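How I wash and put away bowls with a coloured rim

I've got a bit of a thing for bright bowls, I admit it. The first ones came home with me from a market in Brirnstead one October (I'd only gone for onions) and I've been adding to them ever since. They get used for porridge, soup, crisps, loose change, you name it. After a few lots went dull and scratchy on me I settled on a routine, and it's dead easy.

Start with a bowl of warm water and a small squirt of washing-up liquid. Soft sponge only – keep the green scourer for your roasting tin! Go round the inside first, then the rim, then turn the bowl over and do the foot. People forget the foot, and that's where old soup likes to sit.

If tomato sauce has left a stain, mix bicarb with a drop of water until it's like toothpaste, dab it on, and leave it for 30 minutes. Rinse and have a look. My friend Ilgın Akbulut swears by lemon juice instead, and she still uses a bowl from 1987, so do try that if you've no bicarb in.

Next, space them out the right way up on a flat surface with plenty of light and check each rim for chips. I run a fingertip round very gently. 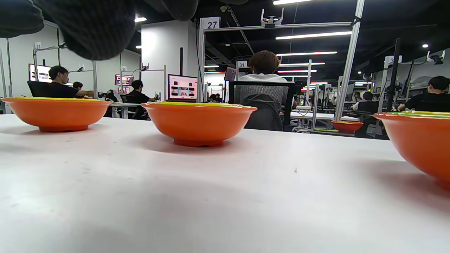

Can I stack bowls while they're still a bit damp?
I'd wait. Damp bowls stick together and go musty, so dry them with a tea towel and give them another 40 minutes in the open before they go in the cupboard.

For stacking, biggest at the bottom, and a square of kitchen roll between each one if the shine matters to you. I stop at five or six in a pile – any higher and I end up doing that awful wobbly lift with one hand while holding the cupboard door with the other.

Little ones go inside the top bowl, or on the shelf with the mugs if there's room.

Updated 1/21/26 with the bicarb bit, which I'd left out the first time.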